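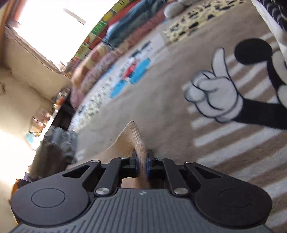

What happens to clothing left behind in the children's reading room?

It is collected from the floor at closing time, placed in the lost clothing tub beside the front desk and kept for 30 days. Items with a readable name label are set aside and the family is telephoned. Unclaimed items in good condition are washed and passed on to the Erkmont clothing exchange.

The Children's Reading Room at Urkorari Community Library

The reading room occupies the eastern end of the ground floor and is open to families with children up to school age. It was refurnished in September with the support of the Shetty Family Bequest, following a survey of library members. Respondents asked for softer flooring, lower shelving and a space in which babies could be placed on the ground in comfort. The collection now holds 1354 picture books and board books, all of which may be borrowed on a standard or junior card.

This page introduces the room and sets out the arrangements for its use. It was prepared by Aoife Cronin, Children's Services Librarian, and Dinesh Nair, Facilities Officer.

The Mickey Mouse rug

A beige knit sock with a pointed toe, held over the large rug. Mickey's white gloved hand points one finger upward across the beige and white stripes.

The rug is the favourite meeting place for Rhyme Time and was chosen by the children themselves from a shortlist of four. Shoes are to be removed before stepping onto it. Socks may be kept on, although a good many come off during the action songs, and parents are asked to check the floor before leaving.

The low shelves

Colourful book spines run along the far wall in green, yellow, red and orange, at a height suited to small readers.

Books are not arranged by author in this part of the room. Children are encouraged to take down whatever they like and to leave it on the floor or on the returns trolley when they have finished. Staff reshelve twice daily. Titles by a particular author can be located through the catalogue or by asking at the desk.

The cream rug and grey pouf

Small black and yellow shapes pattern the cream rug farther back in the room. Something round and grey, a pouf or a ball, rests near one end of it.

This area is set aside for babies who are not yet walking. Older brothers and sisters are welcome to sit here quietly with a book. Prams should be left in the Cellier Street foyer, where there is space beside the lockers.

Care of the room

Rugs are vacuumed each morning before opening and professionally cleaned at the end of every school term. Spills should be reported promptly so that the colour of the rugs can be preserved. Food is not permitted on the carpet, but water bottles with a lid are acceptable. Soft toys brought from home should be labelled, as they are easily mixed with those belonging to the library.

Enquiries

Enquiries about the reading room may be made in person or by telephoning the library on extension 553. Group visits by playgroups and child care centres are arranged through Yara Karaki and should be booked at least one week in advance. The room can accommodate 42 people, including adults.

Page last reviewed 15/06/2022.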